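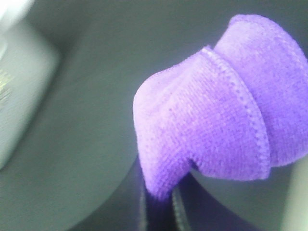 Purple cloth, serged hem

npagano_o
Sat 11 December
Folding microfiber towels. The stitched edge on mine curls after repeated washing and the fold no longer lies square. Current practice is thirds, hem inward. Is there a better method?

wickrama16
Halves, then halves again. Thirds put the hem on the outside of the bend and it springs open. Also check heat. I ran a set on high in the Storov dryer until September and every edge puckered.

Treloar_20
Disagree on halves. Four layers of that pile are too thick for a 10 inch shelf. Roll them.

npagano_o
Rolling was tried - they unroll. The folding surface may matter more. I use a gray one with some grip to it. 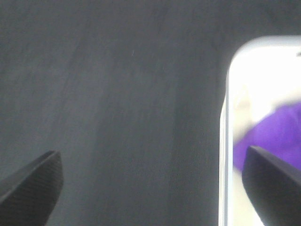 Gray surface, white piece at right

wickrama16
A matte surface is fine. Square the hem against a straight edge before the first fold.

Treloar_20
Or leave them unfolded. Cleaning cloths do not need corners.

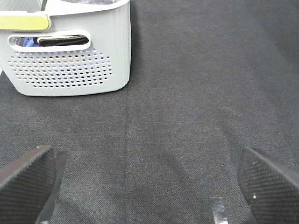
I keep mine in a perforated basket, mixed with the darks, and sort once a week. Creases have no effect on absorption.

npagano_o
Lint does. Purple microfiber takes it off everything dark. I will try halves on low heat and report.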